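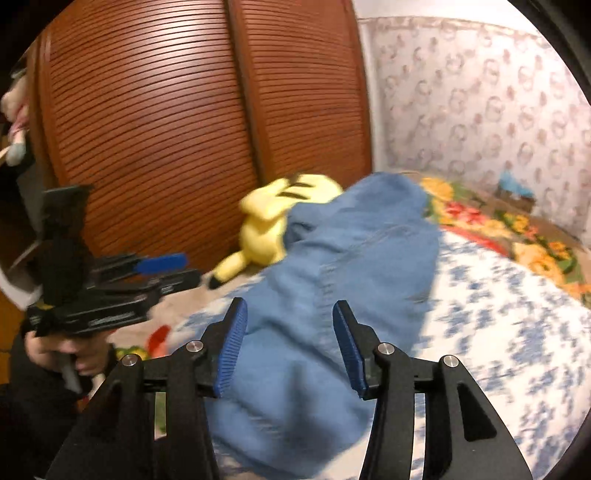

UDSIDE, Dec 26, 2022 – Anca called while I was staring at the denim on the bed, and I told her I was nearly packed. I was not nearly packed. I had a rumpled blue heap, two tall wardrobe doors full of slats, and a bus to Tirnik that would leave without me.

"Did you find the letter?" she asked.

"What letter?"

"Iulian's letter! He says he left it in a pocket back in June."

Well, you try searching denim with a phone under your chin. I shook it, turned it over, stuck my hand into what I thought was a pocket (it was a sleeve, or a leg, I'd stopped caring) and finally felt paper. My stomach did a little flip. Iulian had gone off to Jitaru owing me 400 and an apology, and I'd spent half a year telling people I only missed the money.

I sat down on the bed and unfolded it. There was a 50 tucked inside, and one line in his awful handwriting – "Rest when you visit."

"So?" said Anca. "What does it say?"

"It's a receipt," I told her.

Then I folded the denim, badly, and went to look up the buses to Jitaru.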